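Print this page | E-mail this page

Introduction to State and Local Politics
Unit 8: Primary Elections and Who Votes in Them
Handout, Jul 2, 2024

Reading for this unit: the Brurkell course packet, the section on nominations. Bring the packet to class.

1. What a primary does

A primary picks the candidate a party will put on the general election ballot. It does not fill the office. In a district where one party wins nearly every time, though, the primary may be the contest that matters most, and far fewer people take part in it.

Closed primary: only voters registered with the party may vote.
Open primary: any registered voter may take part, but in one party's contest only.
Top-two primary: all candidates appear on one ballot, and the 2 with the most votes go on to November, whatever their party.

Some states fall in between. A semi-closed primary lets unaffiliated voters choose a party ballot but keeps out members of the other party.

2. The Rultdale case

We will use the Rultdale council primary through the rest of the unit. The seat was open, and 3092 ballots were cast. The leading candidate, Ramasamy, won with 41 percent. No runoff was required under the local rules, so a candidate most primary voters had not chosen became the nominee.

The main issue was a tax break for Custa, the largest employer in town. Ramasamy supported it on the condition that the company keep its payroll at the current level. The other candidates split between ending it at once and letting it run out in December. Voters who opposed the tax break had several places to go — voters who favored it had one. 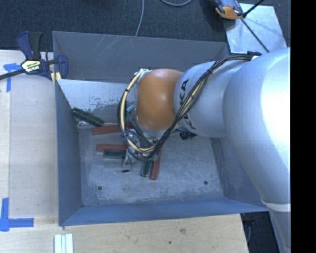
3. Plurality and majority

A plurality is more votes than anyone else received. A majority is more than half. Many primaries need only a plurality. Where a majority is required and no one reaches it, the top finishers meet again in a runoff. Turnout in a runoff is often lower than in the first round.

Ranked ballots are another method. Voters list candidates in order, the last-place candidate is dropped, and those ballots move to the next choice until someone has a majority of the ballots still in play.

4. Questions of timing

States hold primaries on different dates. An early date gives the nominee more time to raise money. It also means voters choose before some issues have come up. Local primaries held apart from state ones usually draw fewer voters and cost more per ballot to run.

For next class: write one page on whether a runoff would have been likely to change the Rultdale result. Say which facts you would need and do not have.

Print this page | E-mail this page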